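2021-06-13, bench two, suturing

Back on the tissue pads after the break. Beatriz Peixoto has decided we should all be able to close a short cut with simple interrupted stitches before we're allowed to have opinions about the thread order, so I went first, having the most opinions.

Thread today was the Amaral, the pale one. Bollow is still on back order and has been since April, when someone told me "any day now" in a voice I should have written down. The Amaral handles fine once it's been pulled straight. Out of the packet it remembers being coiled and wants you to know.

Notes on technique, mostly for me:

- Go in at a right angle to the surface. I keep coming in shallow, and a shallow bite tears the minute you put any tension on it.
- Same depth both sides. If one edge rides up over the other, take it out. Don't "fix it with the next one."
- Pull the thread through slowly and leave a short tail. I left a tail long enough to fly a kite.
- Snug, then stop. The edges should meet. They don't need to be introduced by force.

Beatriz cuts her ends with a single snip. Mine fray, which she puts down to the scissors and then, after trying the scissors, to me.

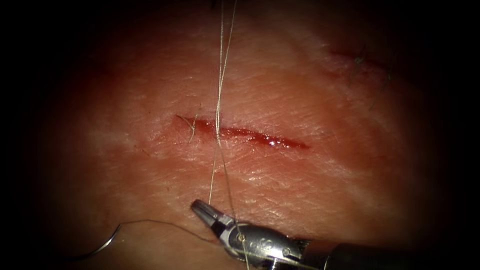

How far apart should the stitches go on a short cut?

Far enough that each one holds its own bit of edge, which on these pads means the gap between stitches matches the distance from the entry point to the exit point. Start closer if the edges won't lie flat, and check the spacing before tying, while it's still cheap to change your mind.

Fine scratches on the pad surface are from forceps and needle tips. They catch the lamp and look like thread when you're hunting for thread. I have now grabbed at a crease 2 times with full confidence.

Blood on the cut: dab, don't wipe. Wiping drags the edge open and spreads the mess over the part you were about to look at.

Supplies. The Dendlow catalog only sells needles in boxes of 2,000, so unless we're planning to sew a sail we should split one with the Ristton people upstairs. They owe us for the gloves anyway. I'll ask. Six packets of Amaral left in the drawer, and I've put my initials on one of them, for all the good that will do.

Next time: square knots with the left hand leading. Beatriz says it's the same thing backwards. So is parking.

Scissors to be sharpened regardless of what she says.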